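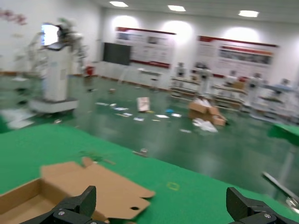

*Last changed: September, 19:20*

## Bench record, Hostthorpe hall

The writer of this record was sent from Narkport to close the Griltik order. The order was for 192 boxes, each holding one black cable, and it was short by three. The hall floor was green epoxy and had been laid to be kept clean. Paper lay across the middle of it. A white-and-pink carton stood upright in the litter, and the instructions from Nistor said to leave the floor until the bench was finished, so the floor was left.

Work started at 6. The box type was the brown one with the folding lid, side tabs, and a round hole near the right edge. The tabs go in last. If they go in first, the lid bows and the carton will not stack.

The writer had packed this type before, in another building, for another firm that no longer exists. The fold was the same. The hole was in the same place, and its use had not been explained there either.

The green cover on the bench was held with metal binder clips, three of them along the far edge. It had a faint yellow outline on it that matched no box in the order. A small wooden stick lay near a patch of residue. Both were entered under "condition on arrival." The stick was not moved.

By the second hour the problem was clear. One box had a tangle of cable in it and the box beside it had only a pin.

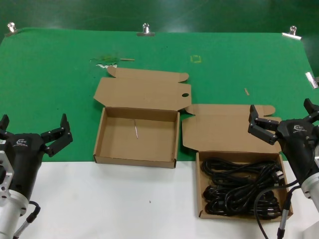

## Correction

The packing sheet allowed no box with two cables and no box with a pin. It gave no procedure for either. The writer read it twice and then wrote to Nistor, and the answer came back in one line: *divide what you have.*

A cable that has been coiled by someone else keeps that person's turns. These ran in turns that were not the sheet's. Whoever did it had been left-handed, or tired. The writer considered recoiling them clockwise, as the sheet required, and did not. One went into the left box as it was. The other stayed on the right, with part of it still in the far corner and the rest hanging toward the front — a defect under section 3, if anyone measured. 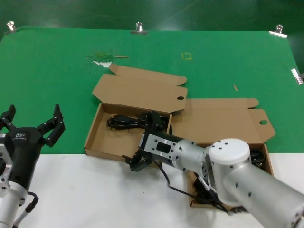 ## Remaining

- Two lids to close, tabs last.
- One box to make up from flat stock.
- The pin, to be returned to Narkport in an envelope.
- The floor.

The light in the hall goes off on a timer. The writer has asked for it to be extended and has sat down at the bench to wait for the reply.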